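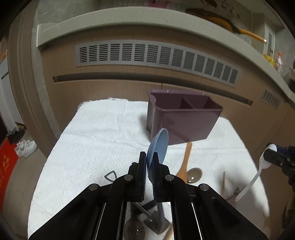 **Informe de avance a Flondari: software de percepción y planificación de agarres, proyecto Suston**
Periodo: hasta agosto

Cerramos el segundo bloque de trabajo con muy buenas noticias, sobre todo en planificación. El módulo Flevska ya propone agarres para cubiertos amontonados sin plantilla previa de cada pieza, ¡y lo hace en 200 ms por fotograma en el portátil de pruebas!

## Percepción

La segmentación se reentrenó con 500 secuencias de cocina. El salto más claro está en los mangos cruzados: antes el modelo fundía dos cucharas en una sola y ahora las separa casi siempre, incluso cuando un palillo pasa por encima. Siguen costando los plásticos translúcidos y los metales con brillo, donde la máscara se rompe justo en el reflejo.
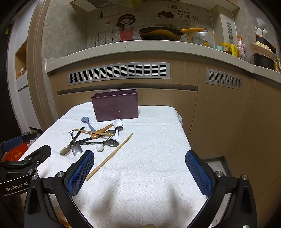
*Fig. 2. Cubiertos de madera, metal y otros junto al portacubiertos morado, con la pinza abierta.*

También corregimos la distorsión de la lente antes de estimar la pose (lo hacíamos después, y el error crecía mucho hacia los bordes). Es un cambio pequeño en el código y nos ha ahorrado muchísimos ajustes manuales.

## Planificación y control

- **Orden de recogida.** El planificador construye un grafo de qué pieza descansa sobre cuál y empieza por las libres. Queda por resolver el caso de apoyos mutuos.
- **Cierre de los dedos.** El controlador de Engström acepta ya consignas de apertura continuas. Con mangos finos el agarre es mucho más estable y estamos encantados con el resultado.
- **Extracción vertical.** Nueva primitiva para sacar una cuchara del portacubiertos manteniendo la orientación del mango. Falta detectar el roce con las piezas vecinas.
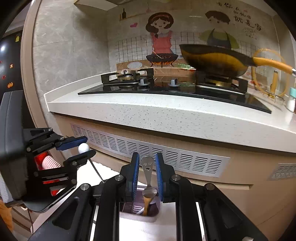
## Herramientas y próximos pasos

El visor de episodios sincroniza las vistas de las dos pinzas y permite etiquetar fallos sin salir de la línea de tiempo. Hay 101 episodios revisados con él. Para el próximo bloque proponemos:

1. Integrar la detección de roce en la primitiva de extracción.
2. Ampliar los datos con piezas translúcidas.
3. Publicar la versión 2 del visor para el equipo de Flondari.

No pedimos cambios de presupuesto. Sí necesitaríamos acceso al servidor de entrenamiento durante dos semanas más.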